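Reading time: 3 minutes

Print | E-mail

3.2 Open shelving and the drift of small belongings

The Altness survey covered 127 homes, and in each we recorded what was kept on open shelving near the place where people came in and took off their coats. Closed cupboards were left out of this part of the study. We were interested in surfaces where an object can be put down in one movement and stay there for weeks.

Wire shelving was common in the smaller homes. Residents told us they had bought it for one purpose, usually food or shoes, and that other things had moved onto it over time. The top shelf was the most mixed. Food packages stood at the ends, where they could lean on a post or be lifted off with one hand, and soft items filled the space between them (Figure 3).

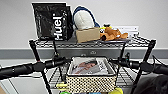 Figure 3. Top shelf of a black wire unit, with a Huel bag at the left end and an orange plush toy farther right on a flat grey tray.

Small items are a problem on wire. Keys and pens slip through or tip over, and residents dealt with this by adding a tray, a box lid or a piece of card. Lodhi's earlier work on hallway storage treats such additions as repairs to the furniture. We coded them as a separate class, "added floor," because residents often moved them from one shelf to another along with whatever was on them.

Soft toys were coded by position only. In 12 homes a toy shared a shelf with food, and in most of these the adults could not say when it had been put there. We did not ask children.

Bicycles stored indoors affected how the lower shelves were used. Where one was parked against a unit, residents said they reached over it for the top shelf and left the rest alone until the weekend. Baskets on the handlebars were coded as storage in their own right, following the Colard scheme.

Related items
Shoes, mats and wet floors: notes from the Altness survey
The Colard scheme for coding household storage
Wuvorora: shared hallways in rented homes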